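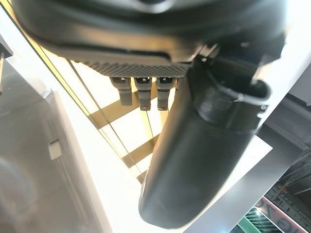
Ilona Kerekes

Ticket 1225: Dishwasher in the Edinora kitchen, plates come out with gray film
Opened: 7 June 2023
Status: open, waiting for part

Hello, I write here everything I tried, so that the next person does not have to repeat it. The machine is the Lokent under the white countertop, next to the sink. For some weeks the plates have a thin gray film after the normal program. You can write your name in it with a finger. Glasses are better, but also not good.

First I looked at the salt. The light for salt was off, but the container was almost empty, so I do not trust this light anymore. I filled it with 2000 grams from the Okell bag and wiped the rest from the edge. One short rinse without dishes, then a normal program. The film was less, but it was still there.

Second, the filter. I took it out and washed it under the tap with a soft brush. There was some rice and a piece of label from a jar. I put it back and turned it until it clicked.

Third, the loading. In our kitchen people like to put the plates very near to each other, and then the water can't come between them. I asked everybody to leave one free place after each plate.
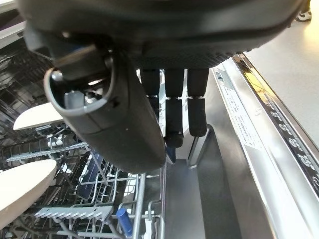 Two white plates standing in the rack.

With more space the plates in the front came out well. The ones in the back corner still had film on the lower half, always the same side. From this I think the lower spray arm does not turn fully.

To compare, I washed a few of the same plates by hand and let them stand in the dish rack in the sink. They dried without any film. So it is not the glaze of the plates, as Marcus supposed at first.
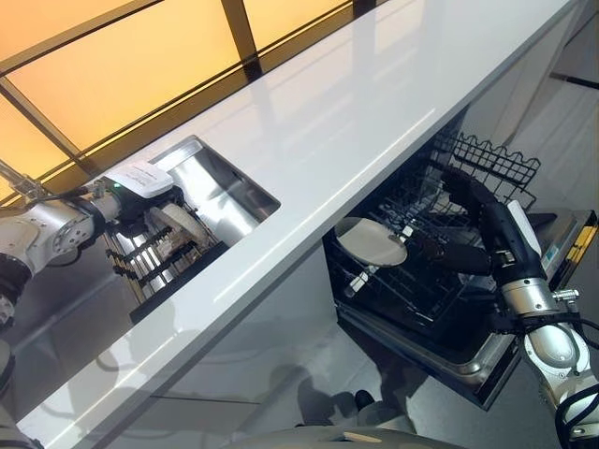
Reply from Marcus Benavides

Thank you Ilona, very clear. Please take off the lower spray arm and hold it against the light. It has 6 holes on the upper side. If some are closed, use a toothpick, not a needle — the needle makes them wider. Also, which program do you use?

Reply from Ilona Kerekes

I use the normal one, never the eco. The arm is now off and two holes were closed with something white and hard, I think lime. One I could open. The other does not open, also not after a night in 100 ml of vinegar with warm water.

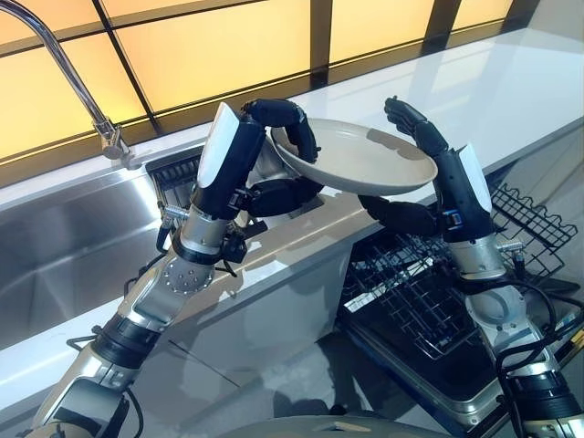 I also noticed that the arm has a small crack near the middle, where it sits on the pin, so the water probably goes out there and the pressure is lost. I called Szabó, who repaired our pump in March, and they can order a new arm. Until it comes, we put only cups in the upper rack and wash the plates by hand. Please leave the ticket open, I will write again when the part is in.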